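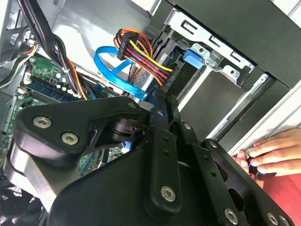 敞开的台式电脑主机箱

分类:店务公开 > 例会纪要
2019年4月13日 整理:梁晓棠
阅读 188 评论 6

Erkholm旅馆春季店务例会纪要

地点:一楼早餐厅,靠窗长桌
主持:Jawad Memon
出席:Jawad Memon、前台组蒋雯、客房组罗桂芳、厨房邵立、老楼股东代表庞先生、梁晓棠(记录)
请假:夜班小纪(刚下班,在睡觉,会议认为理由充分)

会议原定九点半开始。由于早餐厅里还有两位住客在慢慢喝咖啡,大家站在走廊里等到九点五十。Memon提出以后可改在储物间开会,罗桂芳提醒他储物间目前放着去年买多了的那批躺椅。此事未再讨论。

一、上次纪要的确认

庞先生认为上次纪要中“庞先生发言较长”一句不够客观,要求删去。经讨论改为“庞先生作了发言”。其余通过。

上次遗留事项:二楼走廊的感应灯已调好,现在人走过会亮,人走后会灭。顶楼那扇窗仍然关不严,木工来看过一次,说要等天气干一点。通往后院的台阶已补了防滑条,颜色与石阶不配,已知悉,不换。

二、客房名称

新楼六间房启用在即,一直按图纸叫“东一”“东二”,住客听了以为是地铁出口。Memon提议把两栋楼正式定名,老楼叫Isley,新楼叫Mughal,前者取自房子最早的住户,后者取自他祖父开过的茶铺。

庞先生问,Mughal这个名字会不会让人以为里面有穹顶和喷泉。Memon答没有穹顶,后院有一个水龙头。蒋雯说客人到店后最常问的是哪栋楼离停车场近,名字只要念得出来就行,她在电话里念“东二”念了三个月,对任何改变都持欢迎态度。

决定:采用Isley与Mughal。门牌由蒋雯去订,字体从三个样子里选了最普通的一个。庞先生弃权,并要求记录在案。现记录在案。

三、早餐时间

现行供应时间为七点到九点。意见簿上本季的留言,关于早餐的占了多数,一半希望早些,要赶山路;一半希望晚些,出来度假不想上闹钟。还有一位写的是“鸡蛋很好”,邵立把这一页拍了照。

邵立表示,从六点半供到十点他也能做,只是厨房就他和一个帮工,帮工周末还要送孩子去上课。如果十点收餐,接下来擦桌、换桌布、备下午茶的司康,中间没有空当,他只能在烤箱前吃午饭。

蒋雯建议给早出门的客人备纸袋早餐,前一晚九点前在前台登记。罗桂芳问纸袋里放什么。邵立说三明治、水果、一小盒酸奶。庞先生问能不能放热的。邵立看了他一会儿,说不能。

决定:早餐改为七点半到九点半,另设纸袋早餐,须提前登记。执行到九月再看。七点到七点半之间餐厅里有咖啡和茶,自取,杯子请放回托盘,不要带到床上(客房组加的这一句)。

四、订房系统Bimport

蒋雯汇报。换用Bimport以来,重复预订的情况少了很多,但日历默认从周日开始,前台用惯了从周一开始的纸本,曾有一对夫妇按系统是周六到,按纸本是周日到,结果他们周六到了。当晚把他们安排在Isley楼的阁楼间,第二天换房,送了下午茶,客人没有生气,走时还买了两罐果酱。

Memon问为什么还在用纸本。蒋雯说因为停电那次只有纸本还能看。Memon又问后来停过几次电。没有。会议讨论了纸本的去留,时间不短,最后罗桂芳说她每天早上是看着纸本分配打扫顺序的,谁要收走纸本,谁来排她的班。

决定:纸本保留。Bimport的日历改成周一开头,由梁晓棠负责找到改的地方,据说在“设置”里的“其他”里的“更多”里。两边每天晚上对一次,夜班签字。

五、布草与洗涤

罗桂芳带来两条毛巾,请在座各位摸一摸。一条是现在用的,一条是供货方推荐的新款。多数人认为新款软。罗桂芳说新款洗十次以后就是现在这条,她已经洗过了。

新楼需要添一批床单、被套和毛巾,供货方报价2175元,不含枕头。庞先生认为价格偏高,问能否先买一半,客人退房后马上洗了再用。罗桂芳请庞先生考虑一下下雨天。庞先生考虑后同意全部购买。

枕头另批600元。会上对荞麦枕有不同意见:Memon喜欢,其他人睡过。决定床上只放普通枕头,荞麦枕放在柜子里,客人要用可以自己拿,Memon要用也可以自己拿。

六、安静时段

Isley楼是老地板,二楼有人走动,一楼听得见,住过的都知道。有住客留言问楼上养的是什么动物。楼上当晚住的是一位带登山靴的退休教师。

蒋雯提议在房门后的告示里写明十点以后请穿拖鞋,房内备拖鞋。Memon不赞成告示太多,他数不清自己住过多少家贴满字条的旅馆,连水壶都在对他提要求。最后同意把现有四张告示合成一张,拖鞋放在一进门就会踢到的地方。文字由梁晓棠起草,语气要客气,不用红字,不用感叹号。

七、后院与那只猫

后院的猫不归本店所有,这一点在历次会议上都确认过。它已连续出现在三家订房网站的住客评价里,其中一条给旅馆打了四星,给猫打了五星。

邵立承认喂过。罗桂芳承认也喂过。蒋雯说她没有喂,她只是买了猫粮。Memon表示本店对外口径不变:猫是邻居,不保证在家。猫粮不得列入早餐成本。庞先生问那现在列在哪里。此项转下次会议。

八、其他事项

1. 果酱。前台的果酱卖得比预想的快,杏子的先卖完,大黄的还有。邵立不愿降价,建议改个名字。
2. 公用自行车的车锁密码又被人改了,改的人请自首。会后小纪发来短信,说是他改的,原来的记不住。
3. 钥匙。Mughal楼用门卡,Isley楼继续用铜钥匙。带走铜钥匙的客人请寄回,邮费本店出。上月寄回来一把,不是我们的。
4. 储物间的躺椅搬到后院,木工来的那天请他顺便看一眼折叠处。

会议于十一点四十结束,因为十一点半有客人提前到店,按着铃等了一会儿。

下次会议时间另行通知,地点仍在早餐厅。请各位自带杯子。

更正:第五项中“多数人认为新款软”,庞先生来电说他当时没有表态。

分享 6 收藏 打印本页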